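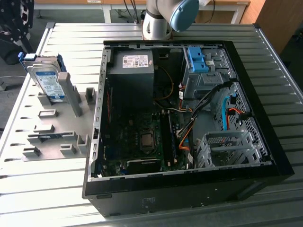 Customers who reviewed the Pellorik 258 say the first thing they noticed was that the paste stays where they put it, even on a board standing upright. One wrote that a single tube lasted through a whole batch of office desktops, with some left over.

Pellorik 258 Thermal Paste, 2 g tube
Sold by Tosent Parts & Supply
Item no. 354-P

Pellorik 258 is a gray, non-conductive paste for desktop and laptop processors. It contains no metal particles. The consistency is medium thick and it spreads with a card or under the pressure of the cooler. No curing time is needed.

What's in the box
One 2 g syringe with cap
One plastic spreader
Two alcohol wipes

How to apply
Shut down, unplug the machine and let the processor cool. Remove the cooler and wipe the old paste off both surfaces. Stubborn residue comes off with a second wipe. Put a pea-sized amount in the center of the heat spreader. Set the cooler straight down and tighten the screws in a cross pattern, a few turns each.
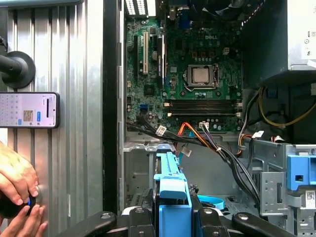

Processor in its socket, cooler off.

Do not use on bare laptop dies together with a thermal pad. For gaps wider than a sheet of paper, see Satti gap pads instead.

Storage
Keep capped, tip down, at room temperature. An opened tube should be used within a year. If the paste has separated, squeeze out the first drop and discard it.

Also available
Pellorik 657, 10 g tube, for repair shops
Vostberg cleaning fluid, small bottle with brush
Satti gap pads, cut to size

Shipping and returns
Orders placed before 3 p.m. leave the warehouse the same working day. Unopened tubes can be returned within 30 days. Opened tubes can't be returned unless the syringe leaks or arrives dried out, in which case send us a photo and we will replace it.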